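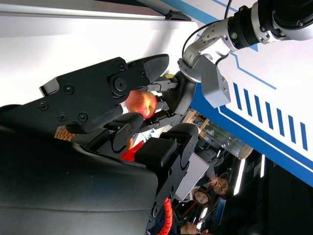 A red and yellow apple with its stem dimple showing.

Search this encyclopedia Go Advanced

Food and Table > Fruit > Giving and Keeping > Fruit basket

Fruit basket

A fruit basket is a basket filled with fruit, put together either as a present or simply to keep fruit within reach on a table or counter. It is one of the friendliest gifts a person can carry to someone's door, and it asks very little of whoever receives it beyond an appetite. The word covers everything from a small handled basket with a couple of apples in it to the great wrapped affairs that need two hands and a clear path to the kitchen.

Choosing the fruit

Apples are the usual starting point, and have been for as long as anyone has bothered to write such things down. They travel well, they don't mind being handled, and a two-colored apple, red over yellow, brightens a basket all by itself. Pears and lemons are common companions. Bananas are trickier (they bruise, and they hurry the other fruit along toward ripeness), so many packers leave them out or lay them on top at the very last.

In her household handbook The Prastetti Table, Ximena Nava suggests 8 or 9 pieces for a family and far fewer for a person living alone, "so that the last one is eaten as gladly as the first." She also liked to turn each apple so its best cheek faced up, a habit still called the Prastetti turn by some of her readers.

The basket

Wicker is the traditional choice, woven in tan or golden brown, light to carry and open enough to let air move around the fruit. A gift basket often has one tall handle arching over the top, and the handle may be wrapped in a glossy color, with red a great favorite. Ribbon is tied at the foot of the handle or tucked in along the rim, wherever it won't get in the way of reaching inside.

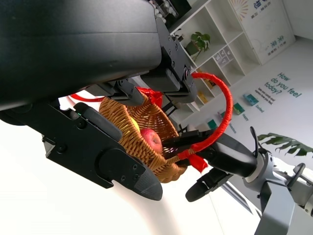

Keeping

A basket of apples does nicely in a cool room, out of the sun. Any piece with a soft spot should come out early and be eaten or cooked, and it's worth lifting the top layer now and then to look at what is underneath.

See also: Apple; Basket weaving; Gift wrapping

Contact the editors | Copyright Verkex Reference | Back to top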